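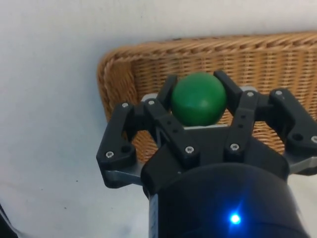 Green ball and wicker tray

About Jencombe

Jencombe sells baskets, trays and small storage for the home. Leonora Gatchalian opened the first store in Prundari in 2000 with one rented room and a stock of bread baskets. We moved to our present building on Chisholm Street four years later and still do most of our business there.

We have 18 employees. Dale Dufour buys the stock and visits the weaving shops we order from. Brittany Boychuk runs the store floor. Réjean Sandhu is in charge of repairs and will quote a price for a broken handle or a loose rim if you bring the piece in. We do not give repair prices over the phone.

The catalog lists 383 items, including the Kunano line of stacking trays, which we added at the request of bakeries and gift shops. Trade customers can open an account at the counter or by mail. Minimum order for trade accounts is six pieces of one size.

Chair caning classes are held in the upstairs workroom every winter except in December. Aaliyah Petrenko teaches them, and tools are provided. Students bring their own chair.

The store opens at 9:30 a.m. and closes at 5:30 p.m. We close for two weeks in August. Parking is behind the building, with the entrance on the alley side.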